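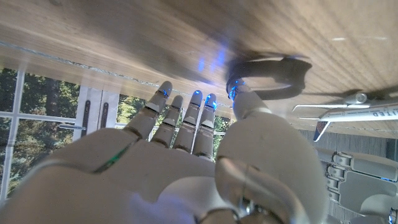 Jean Aitken wrote in to ask why the draft hand rules say so much about stopping a robot and so little about starting one. Every near miss she could remember, she said, came in the first few seconds, when one person thought the thing was asleep and another had just woken it up.

What a good letter to get! It went round the Prarkby and Cloltside benches within the hour and it has changed the draft more than anything else this year. So this item is a long one, and most of it is about starting.

For anyone who missed the April issue: the two benches have been working from separate sheets of house rules for tabletop work with robotic hands. Prarkby's sheet grew out of the Tejada project and is very strong on grip and on what may be left on the table. Cloltside's came from Anik and is strong on people, where they stand and who speaks. We are joining them into one sheet that anybody can read before their first session, and the draft is now at version 3.

**Starting up**

The new opening section is mostly Jean's. One person holds the start for the whole session and says so out loud. Before any motion they say "hands clear", wait for everyone at the table to answer, and only then enable the hand. If someone walks in halfway through, you begin again. Yes, it feels silly for the first few goes, and then it stops feeling silly and you notice if it's missing.

The first movement of any session is slow, with nothing in the grip. Open, close, thumb across, thumb back. Cloltside already did this and Prarkby mostly did, but it was never written down, which meant new people learned it by luck.

**Lights**

This part caused the liveliest discussion. The hands on our tables have blue light at the fingertips and a strip of green on the back, and people do tend to read meanings into colours. I have heard "blue means it's safe" from three different people, and none of them could tell me where they'd got it.

The draft now says: no light on a hand is to be treated as permission to touch it. If you want to reach in, ask the person holding the start, and wait for them to disable motion. A card on the wall beside each bench must say what every light on that bench means, in plain words, and if a software update changes the meaning then the card is changed before the next session. (Cloltside has done its card already and it is a lovely clear piece of work. Prarkby, you're next!)

**What goes on the table**

Small objects are where the fun is. A dark ring lying flat on a wooden tabletop is a lovely test for a fingertip or a thumb, low and awkward with a hole in the middle, and a model airliner on the same table asks for something else altogether, with wings and a tail you would rather not snap. We want to keep that variety. The rule is only that everything on the table gets listed before the session and that each item has a force limit written next to it.

Two sizes of limit is enough for most of us. Anything thin or easily broken goes in the gentle group, and anything you're unsure of goes there too until somebody has checked it. Please don't raise a limit in the middle of a run to get one stubborn object to move. Stop, write it down, then change it.

There was a request to ban objects with narrow projecting parts. I was against that, and so were most of the replies. Real tables have awkward things on them, and good practice ought to help us work with those.

**Two hands at one table**

When a second hand shares the tabletop, both come under the same start and the same stop. One button, both hands. The old Prarkby sheet allowed separate stops, and I'd be very glad to see the back of it. The person holding the start should be able to see both hands from where they're standing, without leaning over the table to do it.

**Length of session**

We've settled on 45 minutes, then a proper break away from the bench. Anik had been running longer and Tejada shorter. Comments still welcome, but please say what you saw at the table and when, as "it felt about right" is hard to put in a document.

**The log**

Since April the two benches have logged 121 sessions between them, with roughly 400 notes attached, and reading through them has been a real treat. The most useful ones are a line long. "Thumb touched table before object, limit held." "Didn't hear the call, asked for it again." Write down the dull ones as well. A log with only trouble in it can't tell us how often the rules do their job.

**What happens next**

Version 3 goes up beside both benches this week, printed large, with a pencil on a string. Scribble on it! If a rule slows you down, write how. If you found yourself skipping one, we'd very much like to know which, and no one will be cross about it. Prarkby's copy will be collected first, then Cloltside's, and the marked-up pages will be typed in side by side so both benches can see what the other made of it.

Jean has agreed to read the starting section once more before it's printed. Her letter is pinned up at Cloltside if you'd like to see the whole thing, including the part about gloves, which I haven't had room for and which will get its own item next time.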